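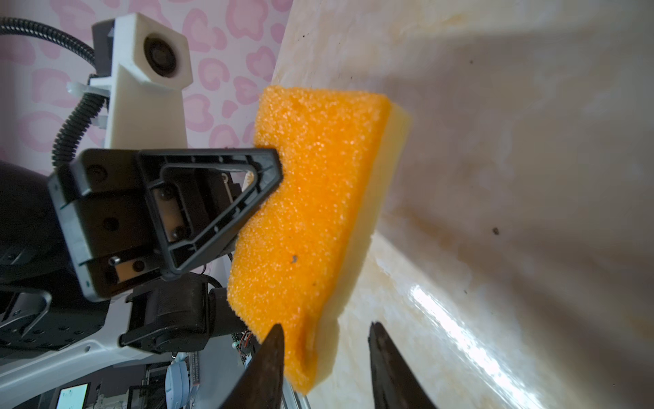
Critics of the name have long objected that Welard marble is no marble at all, the stone being a dense limestone that takes a polish. The trade term has nevertheless stuck. It covers cream to beige material from the Drekthorpe quarries, sold in two grades, Arthur and Lovitar. Arthur is the finer grained – and the more costly – of the two.

Quarrying at Drekthorpe reached a peak of 1,919 blocks in a single year. Blocks are sawn into slabs, filled with resin and polished.
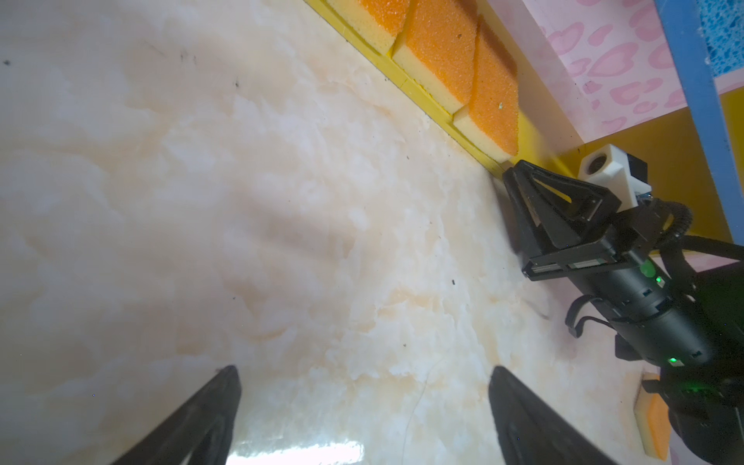

Lovitar slabs are more porous and are usually sealed before sale. Both grades are etched by vinegar and other acids, and etched areas must be honed again, starting with grits of up to 400.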